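Elbow on my tabletop arm droops after a few minutes, cable or motor?
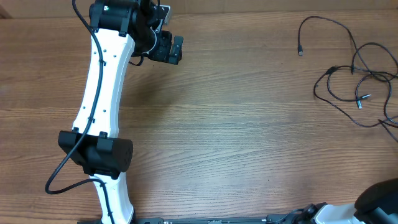
Last modified: July 1, 2018

Hi all, hoping somebody here has run into this. I have a small Preltum arm, the white one with the black joints, bolted to a rail along the edge of my work table. I use it for sorting little parts into trays and it was fine all winter. Now the elbow starts to sag. It goes up to the raised position okay, holds for maybe five minutes, and then the upper link slowly comes down until the gripper is just about touching the wood. If I power cycle, it comes back up and does the same thing again. No load in the gripper, so it isn't the weight of a part.

Stuff I've tried so far:
Reloaded the settings file (no change)
Snugged up the screws on the elbow housing
Swapped in a second power supply, same rating, no change
Ran the home routine, which finishes with no complaints

The green light up on the wrist stays on the whole time, so I figured power is getting all the way out there. I did get error 1233 once but only once, and the manual I have skips right over that number. The cable goes down the left side of the upper link and then makes a loop by the elbow before it follows the lower link down. I routed it that way myself when I moved the arm to the rail. Could the loop be doing it? I really don't want to buy a new elbow motor if it's a wire. Thanks!!

Answer 1 (accepted)

I had the Clutholm version of this and mine did nearly the same thing, so take this as one person's experience. A lit LED at the wrist only tells you the logic side is alive. The motor can still be starved if a connector is half backed out, and the elbow is where you'd notice first because it's holding up everything past it.

What I'd do, with the arm folded down and the power OFF:

Unplug the cable at the elbow and look at the pins. One of mine had gone kind of brown. Plug it back in till it clicks, then tug on it gently.

Look at your loop. A loop is good, you want slack there or the joint pulls on the plug every time it bends. But check that it can't snag on the housing when the arm folds. Move the joint by hand through its whole travel and watch the cable the entire time. I ended up adding some 2 inches of slack and moving the upper clip a little closer to the wrist.

Then power up, hold the raised pose and read the elbow temperature in the software every minute or so. If it climbs and climbs and then the arm drops, the motor is protecting itself and you've got drag in the joint or holding current set too high. If the temp stays flat and it still drops, I'd go after the cable. A spare one was 8 bucks when I got mine from Soriano, so I'd try that way before a motor.

Keep a hand under the upper link while you test, by the way. Mine came down fast one time and chipped the gripper finger.

Answer 2

Sounds like a bad motor to me. I'd just replace it.

Answer 3

Agree with the first answer about temperature. One more thing to check is how tight you made those elbow screws. You said you snugged them up, and if you went past snug the housing can pinch the bearing and the motor has to fight it all day. Back them off a half turn, work the joint by hand, then bring them up evenly. It should swing the same going up and coming down with no gritty spot.

Also, I can see a pile of loose cables off to the side of the table, one with a USB-type plug on it. If any of those belong to the arm I'd get them clipped down before you run it again. I drove mine right over a cable in August and yanked the controller onto the floor, and it took the Zoston board with it.

Comment from the asker

Okay so I backed the screws off and the temp is already climbing slower than it was. Still droops a bit at the end. Spare cable is ordered, will post when it gets here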